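식탁 위를 비워야 한다는 말에 대하여

얼마 전 집 정리 앱을 하나 깔았다. Penex라는 앱인데, 방마다 사진을 찍어 올리면 점수를 매겨 준다. 거실은 그럭저럭 넘어갔고 침실도 나쁘지 않았는데 식탁에서 점수가 뚝 떨어졌다. '식탁은 식사를 위한 공간입니다. 식사와 무관한 물건을 치워 보세요.' 이런 문구가 떴다. 기분이 좀 상했다. 우리 집 식탁에서 식사와 무관한 물건을 다 치우면 남는 게 소금통하고 냅킨뿐이다. 그게 내 집인가? 모델하우스지.

요즘은 어디를 가도 비우라고 한다. 서점에 가도 비우기, 영상을 틀어도 비우기, 심지어 지난달 미용실에서 읽은 잡지도 비우기 특집이었다. 나도 한때는 열심히 따라 했다. 아무것도 없는 하얀 식탁에 유리 화병 하나, 가지 하나. 예쁘긴 정말 예뻤다. 그런데 그 식탁에서 내가 뭘 했느냐 하면, 밥 먹고 닦고 일어났다. 숙제도 뜨개질도 영수증 정리도 다 다른 데로 쫓겨났고, 나는 저녁마다 침대에 엎드려 가계부를 쓰다가 허리를 버렸다 ㅠㅠ

그래서 이 글을 쓴다. 식탁은 좀 어질러져 있어도 된다고, 아니 좀 어질러져 있어야 한다고 나는 생각한다.

밥상과 책상 사이

어릴 때 우리 집에는 접는 밥상이 있었다. 다리 펴면 밥상이고, 밥그릇 치우고 행주로 한 번 훔치면 그대로 내 책상이었다. 공책 귀퉁이에 김칫국물이 묻어서 학교에 가져가기 창피한 날도 많았다. 그 상에서 만두도 빚고, 명절이면 화투도 치고, 엄마는 바지 단을 줄이고, 아버지는 고장 난 라디오를 뜯어 놓고 끝내 못 고쳤다(그 라디오는 나사 몇 개가 빠진 채로 이사를 두 번이나 따라다녔다).

그 밥상에서는 아무도 '이건 밥 먹는 자리야'라고 하지 않았다. 밥때가 되면 다 같이 손에 든 걸 내려놓았고, 먹고 나면 또 각자 하던 걸 꺼냈다. 접었다 폈다 하는 그 번거로움을 그리워하는 건 아니다. 무릎 아픈 사람한테 좌식은 이제 못 할 짓이다. 다만 한 자리에서 여러 가지 일이 벌어지던 그 느낌, 옆에서 누가 뭘 하는지 고개만 들면 보이던 그 느낌은 식탁으로도 얼마든지 살릴 수 있지 않나 싶다.

방마다 용도가 있다는 생각

집을 소개하는 글을 읽다 보면 공간마다 이름이 참 많다. 홈오피스, 취미방, 다용도실, 알파룸. 알파룸이 뭔지 나는 아직도 잘 모른다. 우리 집은 그런 방이 나올 평수가 아니고, 설령 방이 하나 더 생긴다 해도 나는 거기 들어가 문 닫고 앉아 있지 않을 것 같다. 혼자 하는 일이라도 사람 소리가 들리는 데서 하는 게 좋다. 국 끓는 냄새도 나고, 누가 지나가면서 참견도 하고. 참견이 귀찮을 때도 있지만, 참견 없는 집은 또 심심하지 않은가.

작년에 큰마음 먹고 작업용 책상을 산 적이 있다. Trinby라는 가구점에서 배송비까지 내고 들였는데, 16개월을 두고 보니 옷걸이가 되어 있었다. 가디건, 에코백, 안 입는 조끼가 층층이. 결국 중고로 보냈고, 나는 원래대로 식탁 끝자리로 돌아왔다. 그 자리가 볕도 제일 잘 들고 콘센트도 가깝다. 몸이 먼저 아는 자리가 있는 것 같다.

물론 반론도 안다. 어질러진 식탁은 보기 싫고, 밥 먹을 때마다 치워야 하고, 반찬 국물이 서류에 튄다. 다 맞는 말이다. 나도 세금 고지서에 된장찌개를 흘려서 은행 창구에 들고 갔다가 얼굴이 빨개진 적이 있다. 위생 얘기를 하는 분들도 있는데, 그것도 맞다. 납땜하던 자리에서 바로 쌈을 싸 먹으라는 말은 아니다. 닦을 건 닦고, 위험한 건 따로 하고. 그 정도 상식은 다들 있지 않나.

그래도 나는 치우는 수고가 그렇게 나쁜 것 같지 않다. 저녁 6시쯤 되면 각자 펼쳐 놓은 걸 한쪽으로 밀면서 '이건 뭐야?' 하고 묻게 된다. 우리 집 대화의 거의 9할은 거기서 나온다. 깨끗한 식탁에서는 물어볼 게 없어서 다들 휴대폰만 봤다.

남의 상판 구경

내가 좋아하는 건 남들이 상판 위에 뭘 펼쳐 놓았는지 구경하는 일이다. 동네 카페 Ullham에는 길쭉한 공용 탁자가 있는데, 거기 앉으면 옆 사람 살림이 다 보인다. 퀼트 조각, 토익 책, 반쯤 칠한 컬러링북. 온라인에서도 그런 사진을 보면 한참 들여다본다. 요리책에 나오는 완벽한 상차림보다 하던 일이 그대로 올라와 있는 상판이 훨씬 재미있다. 베이지색 대리석 무늬 상판 하나만 해도 과일 접시가 올라갈 수도 있고, 재봉틀이 올라갈 수도 있고, 흰색과 검은색이 섞인 로봇 팔 한 쌍이 아치처럼 마주 서고 그 밑에 자잘한 물건들이 흩어져 있을 수도 있다.

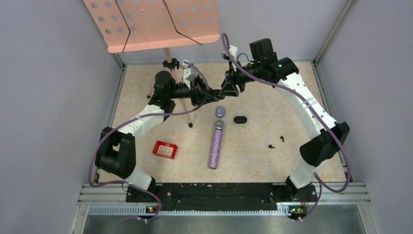
그래도 지키는 것 몇 가지

무조건 쌓아 두자는 얘기로 들릴까 봐 우리 집 규칙을 적어 둔다. 대단한 건 없다. 우선 밥 먹을 사람 수만큼의 자리는 언제든 5분 안에 나와야 한다. 그게 안 되면 그날은 정리하는 날이다. 그리고 식탁 위 물건은 3일까지만 봐준다. 사흘이 지나도록 손을 안 댄 물건은 하던 일이 아니라 그냥 짐이라고 보고 바구니에 넣는다. 바구니는 Um이라는 작은 공방에서 산 건데 뚜껑이 없어서 좋다. 뚜껑이 있으면 또 안 열어 보게 되니까.

국물 있는 날은 종이를 먼저 치운다. 고지서 사건 이후로 이것만은 철저하다!

앱은 아직 안 지웠다. 점수가 낮게 나오는 걸 보는 재미가 은근히 있어서, 12월에 식구들이 다 모여 만두를 빚을 때 한 장 찍어 올려 볼 생각이다. 밀가루에 도마에 조카 색연필까지 올라가 있을 텐데 몇 점이 나오려나. 지금은 뜨다 만 목도리 옆에서 이 글을 쓰고 있고, 슬슬 밀어 놓고 찌개를 올려야 한다.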